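Tunden Footwear Repair Records – read me first

Version 3, last revised 5 April 2021
Maintained by Evdokia Karras and Ottar Moen

What this is

A table of 4,000 repair jobs taken from the docket books of three shoe repair shops: Busano, Ometti and Blomqvist. Each row is one job on one pair of shoes. If a customer brought in two pairs on the same docket, they were split into two rows and share a docket number.

The dockets were handwritten. Darnell Pennington typed up the Busano and Ometti books, and Frøydis Vik did Blomqvist, where the older entries are partly in Norwegian. Her translations are in the column notes_en and the original wording is in notes_orig.

Files

repairs.csv – the main table
materials.csv – lookup for upper, lining and sole codes
shops.csv – opening hours and bench count for each shop
changes.txt – what was altered between versions

Columns

There are 14 columns in repairs.csv. Most are self-explanatory. The ones people ask about:

style – court, slingback, loafer, boot, sandal, runner or other. Ballet flats are under court. Thongs are under sandal.
upper – the repairer's call at the counter. Patent and coated synthetics share a code, as the dockets rarely tell them apart.
trim – buckles, bows, stones and similar, whether or not the trim was part of the job.
price – Australian dollars, GST included. Blank means not recorded. Zero means the work was done free.

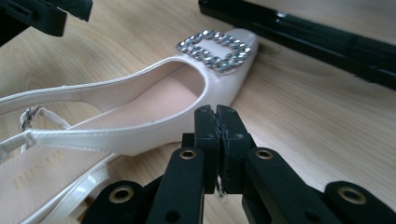 Colour is free text and has not been tidied. You will find cream, ivory, off-white and bone, and we have left them as written. Anyone grouping by colour should build their own list and say so in their write-up.

Known problems

Ometti lost part of a docket book to a leaking roof, so September is thin for that shop. Don't read it as a quiet month.

217 rows have no return date. In 214 of them the docket stub is missing. The other three are pairs that were never collected.

Heel tips and full heel replacements were both written as "heels" at Busano until the shop changed its forms. Where the price made it obvious we recoded the job, and the column recoded is set to 1. The rest are coded heel_unknown.

Privacy

Names, phone numbers and addresses were left out at typing. Noemi Messina read through the notes columns afterwards and removed anything that could identify a customer.

Use

Free for teaching and research. Please cite the version number. Corrections are welcome – send the docket number and the shop code with them, as docket numbers repeat between shops.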